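Drawer and bench organizing tips I stopped believing

Every April the same advice comes back. Buy matching bins, label everything, and your kitchen and workshop will run themselves. I've tried most of it over the years, some of it twice, and I have a shelf of abandoned organizers in the garage to show for it. What follows is what held up and what didn't.

Expandable bamboo dividers. The pitch is that they fit any drawer. Mine fit until somebody yanked the drawer open for a potato peeler, and then the spring end popped loose and rode up over the forks. Two dabs of museum putty fixed that. If you need putty to make a thirty-dollar divider work, a cut-down cereal box does the job too.

Drawer liner. Buy the cheap ribbed kind and skip anything scented. I put the Plavel cushioned liner in four drawers and it left a tacky film I had to scrub off with dish soap and baking soda. The unbranded roll from the hardware store has been in the other drawers longer and hasn't done a thing wrong.

Labels. Label the flour, the powdered sugar and the cornstarch, which look alike. You don't need a label that says SPOONS.

Decanting. I still don't see it for pasta. The box has the cooking time printed on it. Rice and oats are different, mostly on account of pantry moths, and there a jar with a real gasket earns its space. Check the gasket before you buy. The Kesico jars I picked up had lids that looked sealed and leaked when I turned one over full of water.

Open trays. Of everything on the list, this is the one I'd defend, with reservations. A shallow tray with a rim keeps screws off the floor and keeps one job's parts away from another's. Two colors help if you're sorting as you go, say one for parts to clean and one for parts that are done. What trays don't do is store anything. Leave one out for a week and it fills with receipts and dead batteries.
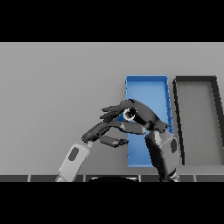 Blue tray and gray tray, side by side on a light gray tabletop.

Size matters more than the sellers let on. Measure the bench first and leave yourself room to work in front. I bought a long Amaral tray without measuring and it hung over the edge by the width of my thumb, so of course it went over, with a full set of drill bits in it.

Pegboard. Fine for hammers and pliers. The hooks fall out with the tool unless you buy the locking kind or run a zip tie through the back. Tracing outlines around every tool looks great until you buy a different pair of pliers.

Magnetic strips. Good for knives if the strip is screwed into a stud. I wouldn't trust the adhesive version above a counter where people put their hands. Wipe the strip in the workshop now and then, as it collects filings.

The "one in, one out" rule. I kept it up for 19 days.

Drawer systems. Povance wanted $185 for a modular set, and that was the sale price. I priced the same number of compartments in baking pans and plastic food tubs and spent under $60. It isn't pretty. The drawer is closed most of the time.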